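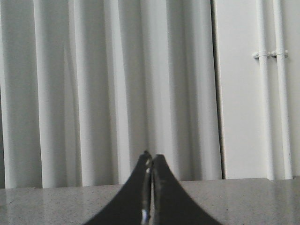 Há meses que leio que aprender por imitação com a câmara no pulso da garra "resolveu" a manipulação em bancada. O artigo do grupo Firnolitz, que circulou bastante em junho, diz mais ou menos isso: 200 demonstrações, uma política treinada de raiz, e o robô pega em objetos pequenos em bancadas que nunca viu. Fui tentar repetir o resultado e fiquei com mais dúvidas do que tinha.

A receita, a que eles chamam Vamer, é simples. Grava-se uma pessoa a comandar a garra, guardam-se as imagens do pulso e as de uma câmara fixa, e treina-se a rede para prever os movimentos seguintes. O ponto forte seria dispensar a câmara fixa na execução. No artigo isso ocupa um parágrafo e um gráfico sem barras de erro.

O meu problema começa no fundo. Uma cortina de pregas verticais e um tampo salpicado que reflete a luz dão à rede muita coisa a que se agarrar além do objeto. Se todas as demonstrações têm a mesma cortina, a política pode muito bem estar a decorar a cortina. O Emmanuel Mbwambo, que trabalha comigo nisto, acha que exagero. Talvez.
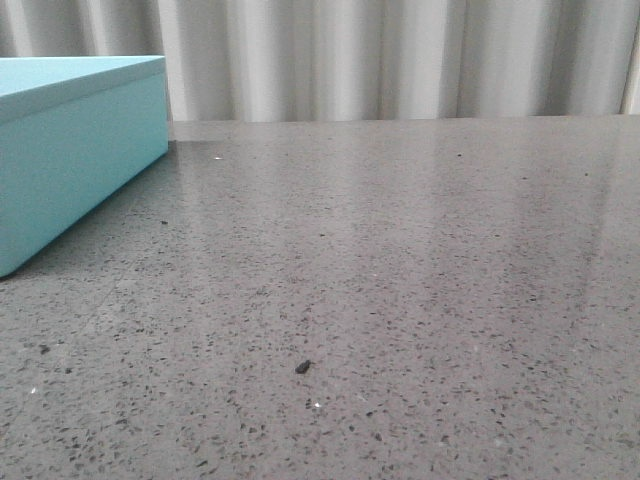 Quantas demonstrações chegam para confiar numa política destas?

Depende do que se varia entre elas, e o número sozinho diz pouco. Com 200 gravações no mesmo sítio, à mesma hora, tenho menos confiança do que com 100 espalhadas por bancadas e luzes diferentes. O artigo não diz como foram distribuídas as dele, e o anexo também não.

Na quinta-feira corremos o treino com cerca de 700 demonstrações nossas, juntando as antigas do projeto Flurkden. A perda desceu lindamente — desce sempre — e por isso não a ponho aqui. Perda baixa em dados gravados não me diz se a garra fecha no sítio certo quando o objeto muda de posição um palmo. Também não me convence a prática de escolher o melhor ponto de controlo depois de ver os testes, coisa que o artigo faz numa nota de rodapé.

Para a próxima ronda fixámos o ponto de controlo antes de começar, nos 2000 passos, e combinámos variar só uma coisa de cada vez: primeiro o objeto, com um carrinho amarelo ao lado da caixa azul-turquesa, depois o fundo.
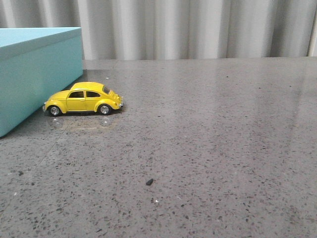 O que falta no artigo

Faltam os falhanços. Há uma taxa de sucesso, mas nenhuma tabela a separar "não encontrou o objeto" de "encontrou e deixou cair", e são problemas muito diferentes. Falta também uma comparação com o método Ezeani, mais velho e mais aborrecido, que usa só a câmara fixa. Escrevi aos autores a pedir as gravações em bruto e ainda não tive resposta.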